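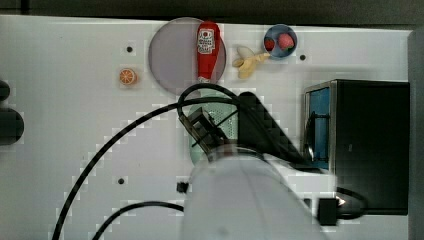

Section 5. Preparing and Loading Fruit and Vegetables

This section applies to the Tratlow food dehydrator with the standard set of trays. Read it together with the safety instructions supplied with the appliance. Cleaning of the fan cover is dealt with separately.

Before first use

1. Wash the trays, the tray rails and the drip sheet in warm water with a little washing-up liquid. Rinse and dry them fully.

2. Stand the appliance on a firm, level surface. Leave the rear vent clear of walls, curtains and other appliances.

3. Run the appliance empty for 22 minutes at the highest setting. A slight smell during this period is normal. Open a window if required.

Caution: The base unit contains the heater and fan. It must not be placed in water or held under a tap.

Preparing the food

4. Choose ripe, sound produce. Cut away bruised parts and discard anything showing mould.

5. Wash and peel as required, then cut into slices 5 mm thick. Slices of uneven thickness will not finish together, and the thinner ones should be placed on the upper trays.

6. Blanch green beans, carrots and broccoli in boiling water for two minutes. Onions, peppers and mushrooms may be dried without blanching. 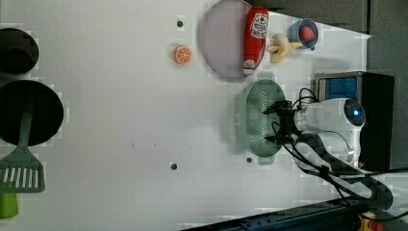
7. Blanched vegetables must be cooled at once in cold water and drained thoroughly before they are placed on the trays. Surface water lengthens the drying time and may drip on to the heater cover. Use a colander with a broad base and small holes, like the oval mint-green one shown, so that peas and diced carrot are not lost. Shake it gently, leave it to stand until dripping has stopped, and pat the food with a clean cloth.

Loading the trays

8. Arrange the food in a single layer. Pieces may touch but must not overlap. The total load must not exceed 700 g of prepared food per tray.

9. Slide the trays in from the bottom upwards and close the door until the catch engages.

10. Set the temperature first and the timer second. The timer will not start if the order is reversed — turn both dials to zero and begin again.

Note: Strongly flavoured foods such as onion and garlic should be dried on their own. Fruit dried in the same load may take up the flavour.

Checking and storing

11. Test one piece from each tray once it has cooled. Fruit should be pliable with no visible moisture when torn; most vegetables should be brittle.

12. Allow the whole batch to cool before packing it in airtight jars. Inspect the jars daily for the first week. If moisture forms on the glass, return the food to the trays.

Caution: Do not leave warm food in the closed appliance overnight after the timer has ended.

Section text approved by Kalliopi Golob, Product Documentation, Tratlow. Revised 2018-03-24.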